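Cleaning out the pantry and other adventures in knowing what I own

15/03/2021

I have been threatening to do the pantry since December. Every time I opened the door something would slide forward to greet me, usually a packet of lentils with a bulldog clip on it, and I'd shove it back and shut the door fast and tell myself next weekend. Well, the lentils won. One of them split all over the floor while I was hunting for cocoa, and once you've got the dustpan out you may as well keep going, right?

So out it all came. Onto the bench, onto the kitchen table, onto two chairs, and then (when I ran out of chairs) onto the ironing board, which hasn't seen a shirt in a very long time and was glad of the work, I think.

I should say I am not a tidy person by nature. My mum kept a pantry where the labels faced the front and the flour had its own tin, and I grew up assuming that would just arrive one day, like grey hair. It did not. What arrived was three open bags of brown sugar, all rock hard, and a jar of something pickled from the Nundel markets that I bought because the bloke at the stall was so lovely about it. I opened it this time. I closed it again.

The thing that slows me down is the reading. I can't just throw out a tin, I have to read it. Then I remember where I bought it, and what I was going to cook, and who was coming over, and then I've been standing there in my socks for ten minutes holding chickpeas. My other half came in, looked at the ironing board, put the kettle on and left without a word. Wise.

My one rule this time was that I'd sort by what we eat, and forget about what sort of food it is. All the guides tell you to put grains with grains and tins with tins, and it looks gorgeous for a week. But in our house we make the same few dinners over and over, so I wanted the curry things in one spot, the taco things in another, and a baking corner I could grab in one go when the mood strikes. Baskets are the answer to this. I'm late to the basket party, I know! A shallow one you can pull out like a drawer is worth any number of fancy clear canisters, and you don't have to decant anything, which I flatly refuse to do. I'm not pouring rice out of a perfectly good bag into a jar so it can look at me.
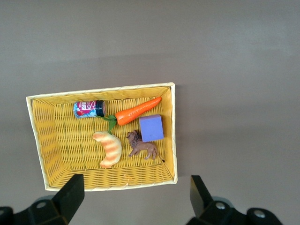
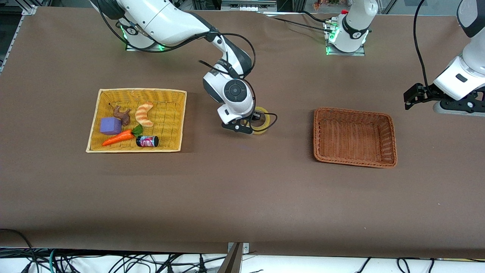 A yellow woven basket in the first one, the long brown table in the second.

Anyway, colour helps more than I expected. I used to buy everything in white or beige so it would match, and then of course I could never tell which was which without dragging them all down. Now baking is one colour and dinners are another, and even the teenager can put the sultanas back where they live. In theory. I found the sultanas in the fridge yesterday, so we're still workshopping that.

I did look at the proper storage systems first. There's a Lekota set that clips together and comes with its own little labels, and I had it in my online cart for days, until I added up what I'd need for the whole cupboard and had to go and have a sit down. Then I went the other way and tried to make dividers out of cereal boxes. They lasted until someone leaned a bottle of soy sauce on them. There's a middle road and it's the bargain shelf at the homewares place out near Drolleo, where I got 4 baskets for 37 dollars and felt very pleased with myself all the way home.

A few bits I want to remember for next time, mostly for my own benefit:

Wipe the shelves with warm water and a splash of vinegar, then leave the door open until they're properly dry. I got impatient and stuck a paper bag of flour down on a damp patch. Glue, basically.

Put the heavy stuff low. I know everyone knows this. I had the olive oil drum on the top shelf regardless.

Write the use-by on the front of the packet with a fat marker. The printed ones are tiny and always on the fold, and my eyes aren't getting any younger.

Don't start after lunch. I was still at it when it was time to make dinner, with every ingredient in the house spread over every flat surface and absolutely nowhere to chop an onion. We had toast.

The donation box filled up faster than the bin did, which was a nice surprise. Anything in date that we were never going to eat went in, including a really swish tin of chestnut purée I'd been saving for an occasion. What occasion? I've had it through two Christmases and a fortieth.

Next up is the linen cupboard, where I'm fairly sure there's a doona cover for a bed we gave away. If anyone has a way of folding a fitted sheet that works on an actual human's arms, pop it in the comments, and please don't send me a video, I've watched them all and I still end up with a ball.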